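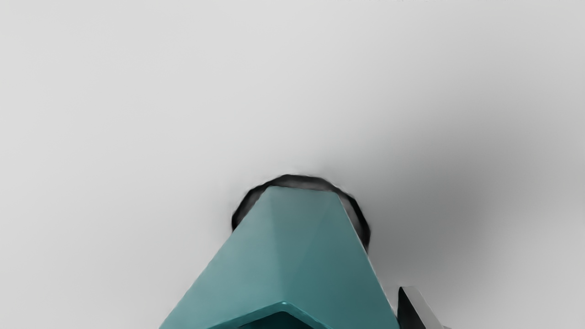
The teal part at the hole in our sim, gripper finger just poking in at the bottom right.

Hi everyone! A few of you asked at club last week how we got the peg-and-hole task going in the simulator, so I promised I'd write it up properly. This is the version I wish I'd had in first term, when Tzu-hsuan and I spent a whole lunch hour wondering why our part kept shooting off into the sky (more on that later, it's a good one).

I'm going to assume you've already got the club's starter project on your laptop and can open the Troltitz world without it crashing. If you can't, go see Reynaldo before you try any of this, he's fixed it on pretty much every machine we own.

What you'll need

The starter project, the tapered part file (it's in the shared folder under "parts", the one called wedge), the plate file with the hole in it, and a bit of patience. A mouse helps heaps too. I tried doing the camera moves on a trackpad and nearly threw it across the room.

Step 1: Put the plate in first

Load the plate before anything else and lock it so it can't move. There's a tick box called "fixed" in the properties panel. If you forget, the plate will slide away the first time the gripper bumps it and you'll think your code is broken. Leave the colour as the plain pale grey it comes with. I know it's boring, but the part shows up really well against it and you'll be glad of that once you're squinting at where the tip is.

Step 2: Check the hole is a real hole

This one caught us out. The plate looks fine from a distance, but the simulator uses a second, simpler shape for working out what touches what, and by default it fills holes right in! So you've got a lovely dark opening on screen and the part just bonks into thin air above it. Go to the collision settings, change it from "hull" to "mesh", then reload. Turn on the collision view for a second and make sure you can see the gap there as well.

Don't stress if the rim of your hole looks a bit lumpy instead of perfectly round. Ours does, and it never seemed to bother the grading script.

Step 3: Bring in the part

Load the wedge and set its colour to something strong. We went with teal, mostly because Hsiu-ying got to the colour picker before the rest of us. Start it 200 mm away from the plate so there's plenty of room, and check that it isn't overlapping the gripper. Overlap is what caused our famous launch into the sky: the simulator notices two solid things in the same spot and shoves them apart as hard as it can. Very funny the first time.

Step 4: Line it up

Now move the part so the narrow end faces the opening. Do it in this order:

First, turn it until it's pointing the right way.
Then slide it sideways until the tip sits over the middle of the hole.
Last, move it in, nice and slow.

If you do the turning last you'll swing the tip off centre and have to start over. I did this a lot. Set your step size to 3 mm for the long part of the trip and drop it to 1 mm when you get close.

Step 5: Look from a second angle

When the tip is at the opening, stop and orbit the camera. From close up it's really hard to tell whether the end has gone into the hole or is only sitting next to it, and I've been fooled both ways. The shadow on the plate can help a bit, but I'd trust a side view over the shadow any day. Fung-ping keeps two camera windows open the whole time, which I've started copying.

Step 6: Run it on repeat

Once one go works, set the runner to 20 tries with the random start switched on and write down your score. Our first proper run got 8. We were so chuffed! Tsung-han's group is using a slower approach speed and reckons it's better, so try both and see what suits your setup.

If it still won't work

Part jitters at the rim: lower the time step, then try again.
Gripper drops the part: bump the finger friction up a little.
Everything's black: you've deleted the light. Undo!
Nothing moves at all: check you haven't ticked "fixed" on the part as well as the plate.

Please save your project under your own name and not over the top of the shared one. Scores need to be in the club spreadsheet by October 31, 2025, and if you get stuck before then leave a comment below or grab me at the back table. I haven't tried the square hole yet, so if someone gets there first please tell me how you did it!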